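About Anosska

Anosska is a payroll and production accounting company for television and film. If you have ever worked on a set and been paid for it, somebody like us was involved. If you have ever worked on a set and been paid late for it, we would like to think it was somebody else.

We handle crew payroll, cast payroll, residuals, guild and union reporting, and the cost reports that tell a producer on Tuesday's budget what happened to Monday's. Our clients are independent producers, small streaming outfits, a couple of documentary shops and one puppet series that has been with us since the first season and has better paperwork than anyone.

How we got started

The company was founded by Shuzhen Kong and Stepan Marchuk, who met in the production office of a cable drama called Rarkley. You have not seen Rarkley. It ran for 2 seasons, the second mostly at one in the morning. Shuzhen was the production accountant and Stepan was the payroll clerk, and between them they processed a great many timecards written in pencil, on napkins, and once on the back of a parking ticket that the grip in question also wanted reimbursed.

When the show ended they rented a room over a dry cleaner and took on the payroll for a low-budget feature. The feature paid its bills. A second one followed, then a pilot, then a series, then a better room. The dry cleaner still sends a card in January.

The name comes from a bakery near Stepan's first apartment. Shuzhen had wanted something with "Entertainment Services" in it. They flipped a coin, and she has asked that it be noted here that she called heads.

What we do all day

Most of our work is reading contracts so that you don't have to read them at midnight. A background performer who is handed a line at 4 p.m. is a different kind of employee by 4:05, at a different rate. A meal served late costs money. So does a short turnaround, a sixth day, a holiday nobody in the office remembered, and a wardrobe fitting on a day off. The agreements spell all of this out over several hundred pages, and they get renegotiated every few years, just as we have finally memorized them.

When a new agreement comes in, Xiaoyan Feng reads it cover to cover. She runs our labor relations desk and came to us from a talent agency, where she argued the other side of most of these questions. She writes a plain summary for clients, usually short, occasionally sarcastic, and sends it out before the new rates kick in. Some clients have told us they read it for pleasure. We worry about them.

Residuals are Leen Twal's department. A residual is what an actor, writer or director is owed when the thing gets shown again, and these days "shown again" covers a lot of ground. Leen's group tracks where a title is playing, what that use pays and to whom, and then finds the people, some of whom have moved 5 times since the shoot. The smallest check we ever mailed was for less than the stamp. We mailed it.

Yutong Lu looks after our software, Peng, which takes timecards from a phone or a tablet and runs them against the right contract before anyone signs off. It was built in-house because we had tried the alternatives. Peng will not approve a 25-hour workday, though it has been asked. It will also not tell you why the catering budget is gone. For that you still have to call us.

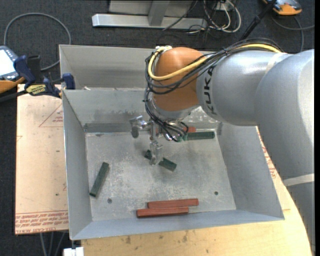
Who we work with

Our clients tend to be productions that the big payroll houses find a little small. We will open an account for a short with a crew of 2, and we have run a payroll of 500 for a battle sequence in a field, with the rain penalties to match. Every account gets one named person with a direct phone line, and that person stays with you from prep through wrap and on through the audit, if there is one.

We don't do talent representation, we don't finance films, and we don't read scripts. Please stop sending us scripts. Stepan reads them all anyway and it is affecting his work.

For shows shooting away from home we work with Trasia, a travel and housing coordinator that books crews into hotels and makes sure the per diem matches the city they are really in. They are a separate company and have their own complaints department.

Working here

We hire production accountants, payroll coordinators and, now and then, developers. Set experience helps. So does being able to explain overtime calmly to a person who has been awake since yesterday. Send a resume and a paragraph on the worst timecard you ever saw. Shuzhen reads the paragraph first.

The office is open from 8 to 7, Pacific time, and the payroll line is answered later than that on processing nights. If you are calling about a missing check, have your start paperwork and the name of the production handy. The working title is fine. We know most of them.

Page last updated 24 August 2015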